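Equipment review: Purnine twin-arm kit
Brulbridge College Robotics Club
2/16/22

The club took delivery of the Purnine twin-arm kit in October and has used it as the main platform for its entry in the Quintela student challenge, in which a pair of arms must fold a garment on a flat surface. This review is intended for schools and colleges considering the same purchase.

The kit is supplied as two sets of printed parts with servo motors, wiring and a pair of small cameras. Assembly took our members four sessions. The written guide is clear on the shoulder and elbow joints but poor on the wrist, where two of the diagrams have been printed in the wrong order. Groups with younger students should allow an adult to check the wiring before power is applied.

Once built, the arms move smoothly and hold position well under a light load. Clothing is a fair test of them. A T-shirt offers little for a gripper to hold, and a fold which begins a few millimetres out of line will be noticeably crooked by the hem. The tapered fingers suit thin cotton better than the blunt pair sold for the older kit, although they struggle with thick seams and collars.
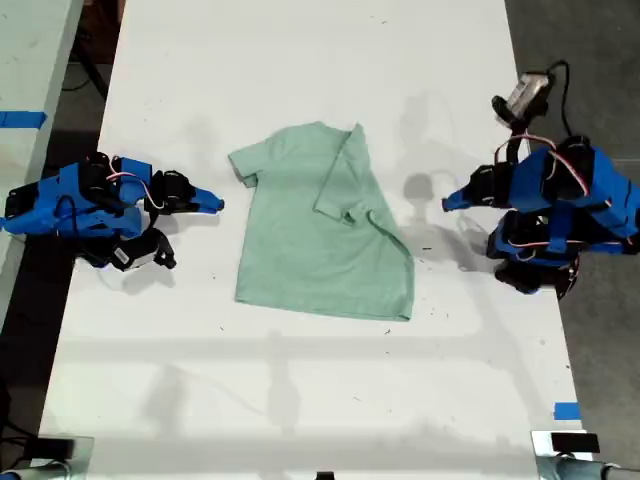

Can the kit be used by students with no experience of programming?
Members who had never written code were able to guide the arms by hand and record a movement within their first session, but editing a recorded movement requires some knowledge of Python.

Repeatability was the club's chief concern. Over 40 attempts at a sleeve fold, the arms produced an acceptable result in more than half, and most failures came from the gripper closing above the cloth. Lowering the approach height improved matters at the cost of some wear to the fingertips. Replacements are available from Totex, our supplier, and arrived in nine days.

The cables deserve criticism. They are thin, they are left exposed along the arm, and one connector worked free twice during the autumn term. The table clamps must also be tightened before each session, as any slip makes earlier recordings unusable. Storage should be considered too: the assembled arms do not fit in the box provided.

The club considers the kit good value for groups of up to four students sharing one pair of arms. Larger classes would need a second set. It is recommended for students aged 14 and over, with the reservations given above on the wrist instructions and cabling.

Overall rating: 4 out of 5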